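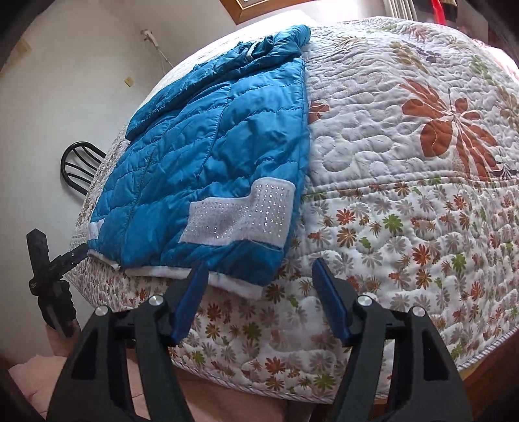 Elvia Beltrán and Bent Bundgaard
Rautiainen Mail Security Group
Published 8 January 2025

Figure 1. Blue quilted garment, folded, on a floral bedspread.

4. Calendar Invitations as a Delivery Route

4.1 What the filter sees

Section 3 dealt with ordinary mail, where the sender has to persuade someone to open a message. Calendar spam is lazier and, on our evidence, better rewarded. The attacker sends a meeting request, the recipient's client files it on the calendar, and fifteen minutes before the appointed hour the victim's own phone kindly reminds them to be defrauded.

A meeting request is a text file in a well-worn format. It carries a start time, an organizer, a list of attendees and a description field, and the description field will hold anything. In our collection it held payment links, phone numbers, a threat to cancel an antivirus plan and, in one case, the whole of somebody's cover letter. We have left the cover letter out of the results. It was quite good.

The Clorgate gateway, as we had it configured in September, scanned links in the message body and gave attachments a thorough going-over. It treated the calendar part as neither. The body of a typical sample was blank or said "Please see invite," a sentence with an excellent reputation score.

4.2 Collection

We gathered 3537 meeting requests from trap accounts run by Rilis and from 83 staff mailboxes whose owners had agreed to take part. Agreement was slow to arrive. Our own request for consent went out as a calendar invitation, an idea of the second author's, and a good share of the staff reported it as phishing. We record this as the only control in the study that performed to specification.

Requests were sorted by hand. Genivaldo Caldeira and Wing-sze Peng each labeled the full set without seeing the other's labels, then met to settle disagreements. Most of these concerned webinars. The difference between an unwanted webinar and a fraudulent one proved hard to write down, and the rule we ended up with (does the link lead where the text says it leads?) lets a lot of dull afternoons through as legitimate.

4.3 Organizer mismatch

The organizer field is supposed to name the person who called the meeting. It doesn't have to match the sender of the mail that carries it, and there are honest reasons why it might differ: assistants book on behalf of managers, and booking tools book on behalf of everyone. Attackers like this arrangement very much. In 121 of the malicious requests the organizer was an address inside the recipient's own company, and the client displayed that name in bold at the top of the entry. The true sender's address was available to anyone willing to open the raw source, a group that in our survey came to 2 people, both of them authors of this paper.

A plain mismatch rule catches every one of these. It also catches the payroll department. We ran it for a week on the Basolbridge test server and had to turn it off after it quarantined the meeting called to discuss it.

4.4 Cancellations

We had expected that deleting the original mail would remove the calendar entry. In the client we tested it did no such thing. The entry stayed put, reminder and all, until the user deleted it separately, and deleting it offered to send a polite "declined" to the organizer. Accepting that offer tells the attacker that the mailbox is live. Several samples seemed to have been built with this in mind, as they contained no link at all and proposed a meeting at three in the morning.

Esben Dalsgaard suggested holding all requests from first-time senders outside the calendar until the user accepts them. The setting exists already. It was switched off by default, two menus down, under a heading about time zones. We turned it on for the staff mailboxes and take up the results, including the complaints, in Section 5.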